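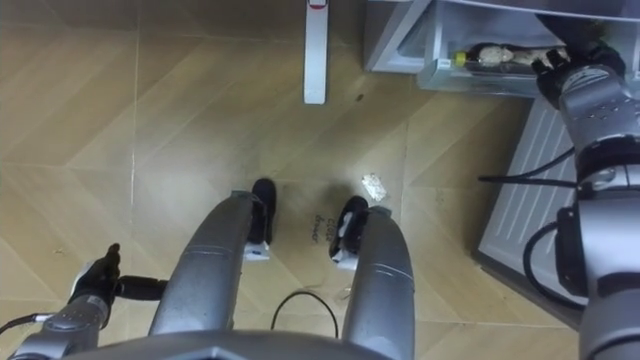 The floor at Carnell, before lunch.

Gillespie Purves had reviewed 219 restaurants for the Stilthorpe paper and liked four, two of which had burned down. He took the table by the kitchen door and asked Huiling Yu what was good.

"The soup," she said.

"Everyone says the soup."

"Then have the duck."

"Is the duck good?"

"The soup is better."

He ordered the duck. Through the door he could hear Surachet Petchrat, who owned the place and did the cooking, arguing with a radio about onions. The menu ran to 103 dishes. Purves had already written his opening line about it on the bus, something with the word "encyclopedia," and he was pleased with it.

The duck came. It was fine. Fine was a disaster, as he had 2,000 words to fill and a strong feeling that the soup was going by on somebody else's tray.

"Could I try the soup?" he said.

Huiling looked toward the kitchen. The radio had gone quiet.

"He just sold the last bowl."

"To whom?"

She nodded at the window table, where Jaruwan Somboon of the Vavham Courier, his only rival in the county, was wiping her bowl with a piece of bread. She lifted her spoon to him.

Purves asked for the check and, after a moment, what time they opened tomorrow.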